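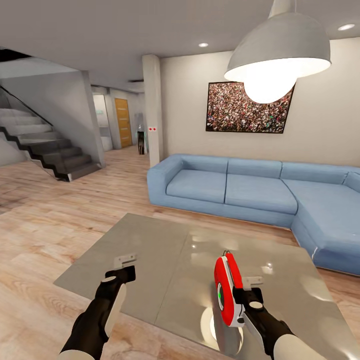
Living room, coffee table, something red and white in the right-hand gripper.

4 March 2020

Second morning of the meditation course at Lekmont. Up at 4 for the early sit, which I had said I would skip. Trinidad Javier led it. She talks very little, rings the bell and lets you get on with it. My left knee went numb and I spent most of the time thinking about the car registration.

Porridge, then breathwork with Sugeng Rondonuwu. There are 13 of us in the group now, as a couple from Drunthorpe went home last night. Sugeng had us breathe in through the nose and hum on the way out. I felt silly for the first part and then quite calm. My hands tingled. Dezső Fekete cried and said afterwards that he felt fine, just tired.

Free time until lunch. Walked down to the creek in my thongs and regretted it. Wrote two pages about Dad and tore one out.

In the arvo we did the partner exercise, where one person speaks and the other isn't allowed to answer. I got Miklós. He talked about selling the practice and whether he is still a healer if he has no clients. I wanted to tell him to take a holiday. Kept my mouth shut. When it was my turn I ran out of things to say early and we sat looking at the carpet.

Asked Trinidad about the teacher training in August. It is 19 days, and you need a letter from someone who has sat with you regularly. I could ask Szabolcs, though I still owe him a call.

Lentils again for tea. Bed by nine. I have washing-up duty tomorrow and need to find my other jumper.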